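Wednesday 15th February

Bench 2, desktop teardown and rebuild. This is the tower from the Avcı batch, on its side with the cover off. Job card says intermittent boot, memory errors, "sometimes fine for a week". Plan is to have the processor and memory out, look at the socket properly, then put the memory back one stick at a time.

Socket first. Lever up, frame open, lamp brought in low from the side. With this type the pins are in the board and the processor only has flat pads, so anything bent is bent in the socket and you have to look for it there.
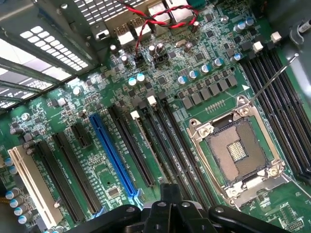 I go over the pins with the lamp from one side and then again from the opposite side. A bent pin catches the light differently from its neighbours and often shows from one direction only. Went over it 3 times and found nothing I would call bent. No paste in there either. I had half expected some, given how much people tend to put on.

Did not touch the field with anything. Yavuz still has the note up from September about the cotton bud. If dust needs shifting use the hand blower, held well back, and leave the can of air on the shelf. 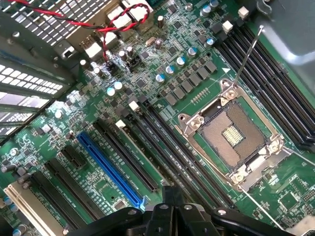

Expansion slots next, mainly to rule them out. The blue one is the x16, the white one is old-style PCI. Nothing on the job card about a graphics card, so I will test on the onboard output and leave the cards until the memory question is settled.

Checked the capacitors by the chokes for domed tops. All flat as far as I can judge by eye. Not measured.

Fan lead: the red and black twisted pair runs over the top of the board and is easy to snag. Move it before working near the ports – I caught it with my sleeve on the last one of these.

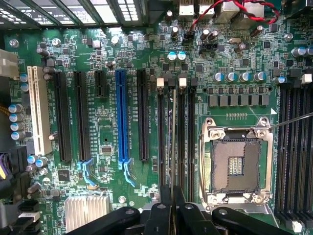 Memory order for the test, so that whoever picks this up does the same thing:

One stick, first slot, full memory test overnight. Same stick, second slot, repeat. Then swap sticks and start again. Write the result on the Rondo sheet each time, including the passes. The 2,000 hour figure on the old sheet belongs to a different machine, ignore it.

Push the stick down evenly until the latches close by themselves. If one end sits higher than the other it is not in, whatever it feels like.

Processor and spare stick stay on the tray, drive stays in its caddy until the memory is done.

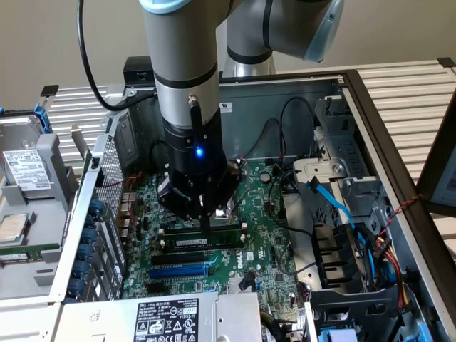
Muammer Aydoğan thinks the order is wrong and would clean the contacts on both sticks before any test, as a dirty edge gives the same errors as a bad slot and you lose a night finding out. Fair point. But if I clean first and it passes I won't know which it was. Leaving the order as it is for the first night, cleaning after that.

To do: more wipes, a new blower bulb, ask Yavuz where the 19 volt supply went.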